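Checking the wrist camera on the Hemetti arm in simulation

Filed under: Setup and upkeep
Applies to: Hemetti mobile arm, Kastonley room set, scene loader 2 and later

The vendor guide says the simulated wrist camera comes "ready to use." I have set this arm up for three different projects and would not rely on that sentence. What follows is the routine I use before any recording run. It takes 20 minutes if everything behaves and most of a morning if it doesn't.

I'm assuming you have the Kastonley rooms installed and the arm loads without errors. If it loads with warnings, read them. The guide tells you to ignore the yellow ones, and two of those yellow ones are about camera mounts.

Before you start

Close any other session using the same config folder. Make a copy of the mount file under a new name. The reset button restores the factory mount, so if someone on your team has already corrected the offsets, one click wipes out their work.

Set the renderer to the quality you plan to record at. Checking in preview mode and recording in full mode is a popular shortcut that I don't trust at all. The near clipping distance is not the same in the two modes, and near clipping is half of what we're checking.

Step 1. Load the room and park the arm

Load the furnished room and let the physics settle for 300 frames. The guide says 40. That's enough for the furniture, but small props on tables can still be creeping when the counter gets there.

Send the arm to its park pose. Switch to the wrist view and find the marker on top of the wrist module. You want the whole square, white border included, with the black joint beside it and the fingers on the other side. If a corner of the marker is missing, fix the mount offset now, before you touch anything else.
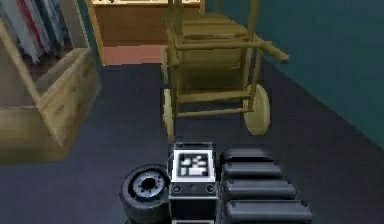
Once the park pose is right, write down the offset values by hand. Yes, the tool has a history panel. It has lost my history twice – both times after a renderer change.

Next, look at contact with the floor. Props that hover a little above the carpet usually mean the collision shape is bigger than the visible shape. The arm will then bump into air, and you'll spend an afternoon blaming the planner. Turn on the collision overlay and compare the outlines for anything you intend to push or pick up.

Step 2. Sweep for blocked views

Run the slow sweep from park to full reach and stop it wherever a large surface takes over the view. The software has an "occlusion score" for this. I've seen it give a fine score to a view that was mostly panel and wall, so I look for myself.

At each stop, ask whether you could tell what the arm was working on from that view alone. If the answer is no, log the joint angles and mark the pose as unusable. Don't try to save it by widening the field of view. A wider lens brings in more of the arm and bends straight edges, and you then have to redo the calibration.

A beam running from a top corner to the bottom with a thin strip of room beyond it is a typical reject. There may be useful detail in the strip, but you can't plan a grasp from it.

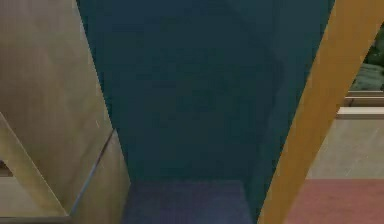

Step 3. Check the view over the table

Move to the pre-grasp pose, facing the table. The orange gripper should sit low and central. It will be blurred at this distance and that's fine, as long as it doesn't hide the things you want on the tabletop. Check that a chair back behind the gripper isn't being counted as part of the table. The segmentation tool likes to merge the two, both being brown and wooden.

Thin, flat objects are the real test. A folded cloth will survive almost any setting. A pale stick lying near the table edge may not, and neither will a narrow grayish piece on brown wood. Zoom in on each one and toggle the denoiser.
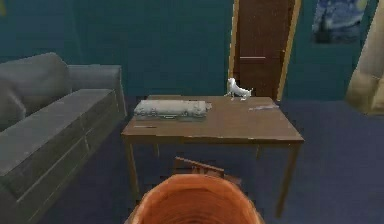
If a small object fades when the denoiser comes on, lower the strength one notch and try again. Edeltraud Hinrichs, who maintains the Stiltham scene pack, suggests leaving it off completely. I did that for a while and got speckle in every dark corner, so I keep it on low.

Step 4. Save, reload, compare

Save the mount file, quit the program fully, and load it again. Return to park and compare the offsets with your handwritten ones. They should match to the last digit. If they don't, check whether the Lis plugin is active. It rounds values on save, and the option to stop it is buried under Export.

Then repeat the table view. If the reloaded view has shifted even slightly, go back to Step 1 and start from the copied mount file.

Known problems

Park pose drifts after a room change: reload the arm, not only the room.

Sweep won't stop when you press pause: hold the key down until the frame counter freezes.

Automatic mount correction: still listed as a beta in July. I tried it on a good mount and it made the mount worse.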